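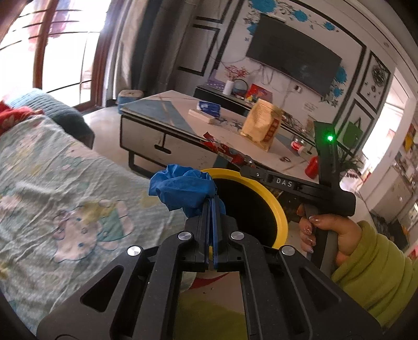
Pin-yu Huang wrote in to ask how on earth you keep a room tidy when the bed, the telly and the snacks all have to live in it together, and could I please put the answers in one place instead of scattering them through the comments. Fair point! I've had a rummage through the messages and pulled out the ones that keep coming back. If yours isn't here it's probably because I haven't got a good answer yet.

Last updated 14 March 2018.

Where do you start?

The bin. I know people say start with the bed, and I did it that way for ages, but then you're walking back and forth with wrappers in your hand and putting them down on the nice flat bed you've just made. So now the bin comes to me. Ours is a round one with a yellow rim and it gets dragged right up to the edge of the bed before I touch anything else. Wrappers, tissues, receipts, the little plastic trays out of biscuit packets, all in. It takes five minutes if you don't stop to read things.

After that I do cloths and clothes, then the bed, then the coffee table. The floor is last because everything I've missed ends up on it.

How big should the bin be?

Bigger than you think but light enough to carry with one hand. I had a lovely pedal one from Venberg and it was far too heavy to move about, so it sat in the corner looking smart while the rubbish piled up on the table. It's in the kitchen now and perfectly happy there. For this room you want an open top and no lid. Line it with an old carrier bag if you like. I don't always.

What goes on the coffee table and what doesn't?

This is the one we argue about. My rule is tissues, drinks, whatever you're eating this evening, and that's the lot. In practice (see the top of the page) there's a tissue pack, a box, a paper snack bag, some red wrappers near the edge, a can and a bottle, so you can see how well the rule is going.

What does help is the drawer. If your table's got one, please don't fill it with batteries and old chargers. Mine holds scissors, bag clips, a pen and the takeaway menus, and I turn it out every January when I'm feeling virtuous. Bag clips especially -- an open packet with a clip on it can go in the cupboard, and an open packet without one stays on the table until it's stale.

I-hsuan Chiu asked about trays. Yes, get one if your table's wide enough. You can lift the whole lot off in one go to wipe underneath. I haven't got round to it because I can't find one I like in the right blue, and I'm fussy about the blue.

How do you get fingermarks off a shiny table top?

Barely damp cloth first, then a dry one straight after. I use a bit of white vinegar in water, one part to four or so, in an old spray bottle. Spray the cloth and leave the table alone, or it runs down into the join round the edge and sits there. Sticky drink rings want warm water and a drop of washing-up liquid before you go anywhere near the vinegar, otherwise you just spread them into a bigger ring.

I don't use kitchen roll on it. It leaves bits, and then you're cleaning up after the cleaning.

Do you keep separate cloths for separate jobs?

I try! Blue ones for surfaces, old face flannels for the floor, and anything that's been near spilled soy sauce goes straight in the wash. The trouble is that a cloth scrunched up on the floor or the end of the bed looks exactly like laundry, so half of mine go through the machine with the socks. It does them no harm, but leave out the fabric softener if you can. They stop soaking things up and just push the water about.

Tsung-han Hsu says he cuts a corner off his floor cloths so he always knows which is which. I've pinched that idea.

Are you really allowed to eat on the bed?

In this house, yes. It's the comfiest seat in the room and it faces the television, so I gave up that fight long ago. What I ask is that the packets go in one heap in the middle, and don't get tucked under pillows or slid down the side by the wall. A heap I can deal with. You scoop it up, sort it, done. I've found things down the side of the bed that I'd rather not put on a public page.

The other half of the bargain is that crumbly things stay off. Wrapped sweets, jelly, little cartons, all fine. Prawn crackers, flaky pastry and anything with sesame on it belong at the table.

And how do you sort the heap?

Three goes, quick as you can. Empties first, straight into the bin. Then anything still sealed goes back in the snack box. Whatever's left is open and half eaten, and you either clip it, finish it or admit defeat. Give every packet a little shake over the bin as you pick it up. Cartons are the sneaky ones, by the way, they look full when there's one sad biscuit in the bottom.

My snack box is a plain lidded one from Girnik, 300 mm deep, and it slides under the bed. Po-yen Au keeps his on top of the wardrobe so he has to fetch a chair, and swears he eats less. I'd just leave the chair there.

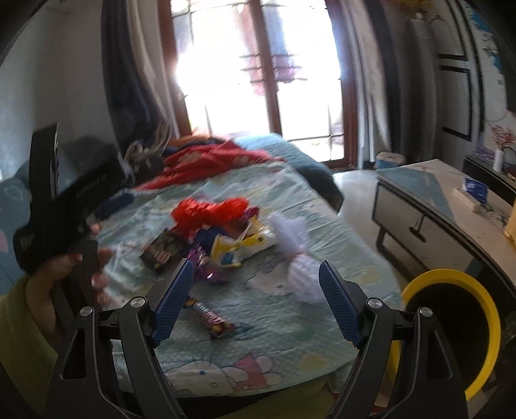 How do you keep a pale sheet looking nice?

You wash it more often than you'd wash a dark one and you make your peace with that. Ours have cartoon characters all over (Hello Kitty has been a member of the household for a good while) and a busy print is very forgiving. A plain white sheet shows every splash of tea. With hearts and faces everywhere, you have to go looking.

I turn printed sheets inside out and wash them at 30. They dry on the line in the shade if the weather's kind. For chocolate, scrape it off with the back of a spoon and rinse from the wrong side of the fabric with cold water before it goes anywhere near the machine. Don't rub. I rubbed once and made a smear the size of my hand.

The sheet's always wrinkled, though. Do you iron?

No. Life's short and the bed gets sat on by lunchtime. If you shake the sheet hard when it comes out of the wash and fold it while it's still a bit warm from the line, most of the creases drop. For visitors I'll pull it tight and tuck the long side under, and that's as far as I go. Kinoshita do sheet grippers, the elastic kind that clip on underneath at the corners, and a few readers like them. Mine pinged off in the night and frightened me half to death.

Where do the blankets go in the daytime?

Folded over a cushion at the end. I've got a teal knitted one which lives like that, and it looks as though I meant it. Fold it in thirds lengthways, then in half, and let it hang. Knitted blankets shouldn't go on a hook or they grow a funny little nose in the middle.

Real flowers or artificial?

Artificial by the telly, real plants where there's light. I've got red ones in a white vase on the TV cabinet and they ask nothing of me except a dusting. A hairdryer on cool does it nicely, or a soft paintbrush if you're patient. Pin-yu Hsieh swishes hers in the bathroom sink with a drop of shampoo, which is fine for plastic stems, but test one first if they're silky because the red can run.

Any tips for dusting round wall decals?

Dry and gentle, always working from the middle of the sticker out towards the edge so you don't catch a corner. If one does lift, warm it with the hairdryer and press it back with a clean cloth. I did this to one of my blue flowers over the television and it's stayed put so far. Don't scrub at the wall near them. A bit of white bread pressed on a grubby mark works better than you'd believe, and then, yes, you've got crumbs.

How long does the whole room take you?

Twenty minutes if I'm on my own with the radio on. Longer with help! If you've got less than that, do the bin and the bed and shut the door on the rest.

Can I send in my own question?

Please do, in the comments under the Warkitwood post, as that's the one I check most. I'm still after a decent way to tidy the cables hanging under the television, so if you've solved that, write to me first.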